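The Buchanan Letter
Home and housekeeping, from Mustetstead

Does a sitting-room bin need a liner?

A number of you wrote in after the March issue, where I said in passing that I couldn't see the point of lining the little bin in the sitting room. I stand by most of it, but the replies were firm enough that I've gone back to the subject with a more open mind than I had in March.

My objection was simple. A kitchen bin gets tea bags and potato peelings and has to be lined. A sitting-room bin gets envelopes, tissues, the odd sweet wrapper and whatever falls out of a coat pocket. You could tip that straight into the recycling or the big bin and be done. Putting a plastic bag in it, so that you can take out a plastic bag with three envelopes in it, struck me as a chore made up by people who sell plastic bags.

The box I bought for this item did not help their case. Helska small liners come 200 to the box, and the lid says they "transform everyday tidying". They are bags. They hold rubbish until you throw it away. I have been transformed by very few household goods and none of them came off a roll.

The other complaint is looks. If your sitting room has a carved chaise longue with floral upholstery and a gold braid along the seat, with long golden curtains behind it, you probably chose those things with some care. Then a pale blue bag goes in the bin and it is the first thing anyone sees. A small black bin will sit quietly in almost any room until you put a bright bag in the top of it.

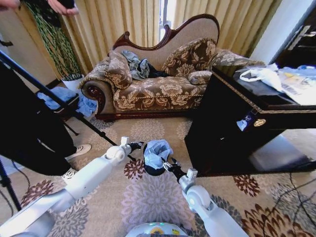
Stuffing it in and hoping

Most people line a small bin by shaking the bag half open, pushing it in with a fist and leaving the rest to bunch up over the rim. I do it myself. The first thing thrown in lands on top of a wad of plastic, slides off and goes on the floor, and then we blame the bin for being too small.

The Niler booklet on housekeeping, which a reader kindly posted to me, gives a page and a half to this. I expected to find it silly. A fair bit of it is. It wants you to warm the bag between your palms first, and I can report that a warm bag behaves exactly like a cold one. It also wants the bin up on a table, at "a dignified height". I have tried it at a dignified height and on the carpet, and the only difference was that I had to wipe the table.

What I will grant the booklet is the order of work. Open the bag completely before it goes anywhere near the bin. Put a hand right down inside and push the corners to the bottom. Only then deal with the top, taking hold of opposite sides of the opening and bringing both down over the rim together. If you do one side and then go round to the other, the first side comes up again. I had thought that was just my bags. 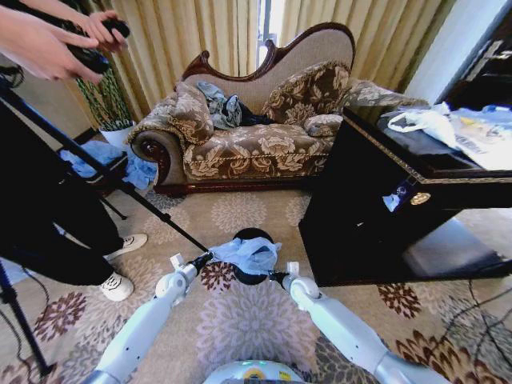
The carpet is the real argument

The letter that shifted me a little was about carpets. The writer has a patterned one, big flowers all over, and pointed out that a patterned carpet hides a dropped scrap beautifully until somebody important comes round. An unlined bin, she said, means tipping, and tipping means bits. You carry it upside down over the larger bin, half of it goes in, one corner of an envelope sticks to the bottom, you bang it, and the rest goes everywhere. With a liner you lift the lot.

I don't wholly believe this. Bits come from people missing the bin, and a liner does nothing for anybody's aim. You can have a neatly fitted bag, edges turned down over the rim, and still find paper lying on the carpet a short way off. Blue paper on a beige background is easy enough to spot. The same scrap in brown, lying on a rust-coloured flower, could stay there until Christmas. 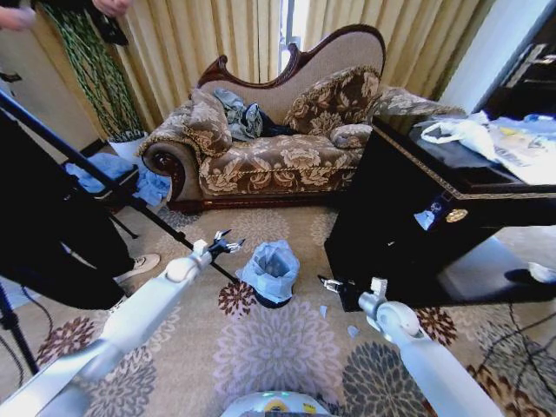
2 min read

So, what am I prepared to say in favour of it?

If the bin in your sitting room takes tissues, apple cores or anything sticky, line it. I was wrong to be sniffy. If it takes paper and nothing else, I still say leave it bare and empty it on a Saturday with the rest.

If you do line it, use a bag with enough depth to fold over properly. The short ones drop inside the moment there is any weight in them, and fishing one out again is worse than having no liner at all. Fold the edge down by a hand's width and tuck any slack underneath at the back, where it faces the wall or the sofa.

Bags that have held nothing but paper can be shaken out and put back. The lid of my box is silent on that, for reasons I think we can guess. At the rate I am going, 200 will see me through several years, and I notice the same shop sells a carton of 1,000. I should like to meet the household that needs it.

And pick your clothes up off the sofa while you are there. A bin with a beautifully folded rim won't make much difference to a room with a heap of clothes on the best seat, and I speak as the owner of the heap.

Next month: drawer dividers, about which I already have doubts.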